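Small Business Insurance > Property and Contents
Topic: Leak in the stock room, should I report it if I will probably not claim?

teapot_importer
Member

Good evening to all. I have a small shop and a stock room behind it, in the Jenwood building, on the ground floor. On 2nd March I opened the stock room in the morning and found that water had come down the back wall during the night. It came from a pipe which belongs to the tenant above me. The cartons on the lowest shelf were wet. Most of what was inside is fine, but the packaging is destroyed, and I can't sell gift sets in stained boxes.

My contents policy is with Husine and the deductible is $2000. I made a list and I believe the damage is a little under this amount, maybe a little over it if I count the shelf. So I would receive nothing, or almost nothing.

My question is whether I must report it anyway. The policy says that I must give notice of "any occurrence that may result in a claim" as soon as practicable. My feeling is that a thing which does not result in a claim does not need notice. But the word "may" disturbs me. Has someone had this situation?

greyledger
Senior member

Don't report it. They will open a file with zero paid, and at renewal it will be counted as a loss whether they paid or not. I had two small incidents in the same policy year, no money paid on either, and my renewal came in 40 percent higher. The agent told me it was "market conditions". I have my own opinion about the market conditions.

Buy new boxes, fix the shelf, move on.

northdock
Member

I do not agree with greyledger and I think this is risky advice. The shop owner doesn't know yet what the real damage is. Water inside a wall can show itself weeks later. If mold appears in April and it goes well over the deductible, the first thing the adjuster will ask is when you noticed the water. If you say March, and you told no one, they can say that you prevented them from inspecting in time. Late notice is one of the easiest reasons for them to reduce a payment.

Also, it's not your pipe. Who is paying for this? If the tenant above has liability coverage, you should maybe not use your own policy at all.

teapot_importer
Member

Thank you both. The tenant above is a company called Þórarinsdóttir, they repair knitting machines and they are very polite people. They said sorry, and they said that their insurance will "look at it". This was all I have heard from them. The landlord says it is between the tenants.

I didn't think about mold. The wall is painted brick on my side, I don't know what is behind.

greyledger
Senior member

Brick doesn't grow mold by itself. I think we are making a small thing large. And "their insurance will look at it" means send them a bill.

northdock
Member

Yes, send them a bill, on this we agree. But do it in writing, with the list and with pictures, and ask for the name of their insurer and the policy number. Polite people also forget.

About the brick, I'm not a builder and you are also not a builder.

policy_reader
Moderator

I will try to separate the questions, as they are getting mixed.

The first is notice. Your policy wording matters more than what any of us did. "May result in a claim" is broad, and in my experience it includes an event close to the deductible. Giving notice is not the same as making a claim. With many insurers you can send a "notice only" or "record only" report. Ask your agent how Husine treats this kind of report at renewal, and ask for the answer by email. If the agent will only tell you by phone, write a short message afterward saying what you understood.

The second is recovery from the tenant above. You can pursue this directly without touching your own policy, but be careful not to sign anything. If you sign a release for the boxes today and you find more damage later, you may have given away your right, and your own insurer could be unhappy too. Look also in your lease. Some commercial leases contain a waiver where the parties agree not to go after each other for damage that their own property insurance covers. This is mostly between landlord and tenant, but I have seen it extended to the other tenants in the building.

The third is valuation. You wrote that the damage is a little under the deductible. Did you use the price you paid or the price you sell for?

teapot_importer
Member

I used the price that I paid, without the shipping. I thought that the selling price would be dishonest.

policy_reader
Moderator

It's not dishonest if the policy says so. For stock that is not yet sold, most policies I know use your cost or the replacement cost. Inbound freight and duty are often part of this cost, so you should add them. Selling price is normally only for goods which are sold but not delivered. Did you have some of those?

teapot_importer
Member

Yes. Some of the gift sets were for an order from Tokex, they give them to their clients. It was invoiced in January and they had asked me to keep it until their office move was complete. So with freight, and with this order at the invoice price, I am over the deductible. Not by a very big amount, but over.

I must say I'm a little ashamed that I never read this page of the policy before.

northdock
Member

Then I would say it is clear that you should give notice. You are no longer in the "maybe" area.

greyledger
Senior member

It's less clear to me. If he collects a few hundred dollars and the renewal goes up, he pays this back in one year and continues paying after that. Please do this calculation before you call anyone. I would still go to the upstairs company first and give them a deadline in writing.

I do accept the point about not signing a release. I didn't know about that one.

policy_reader
Moderator

He can do both on the same day. Notice only to Husine, written demand upstairs. Whether to turn the notice into a claim can be decided later, within the time limit of the policy. And keep the damaged boxes! Many people throw them out, and then there is nothing to inspect.

teapot_importer
Member

I have sent both emails this afternoon. The agent confirmed that it will be a record only report for the moment, and she will ask the underwriter how it is counted, she does not want to promise. The people upstairs gave me the name of their insurer within one hour, so I was perhaps unfair to them.

The boxes are on pallets at the back. I'll write again when I know something about the renewal.
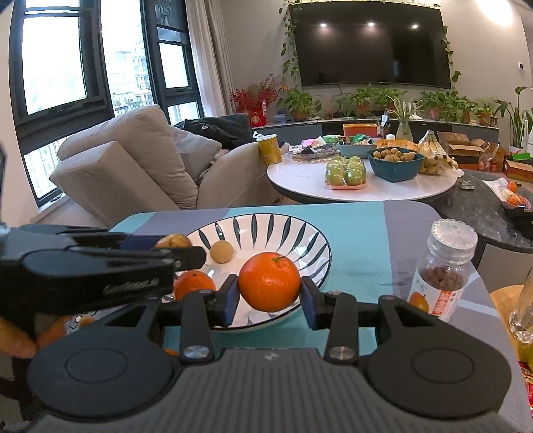
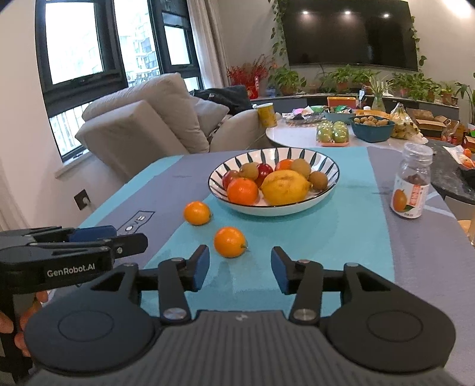

Similar topics in Property and Contents

Landlord wants to be additional insured, does it cost extra?
Stock kept for a customer after invoice, who must insure it
Difference between cost and replacement cost for imported goods
Record only report appeared on my loss history
Coverage for goods in a shared basement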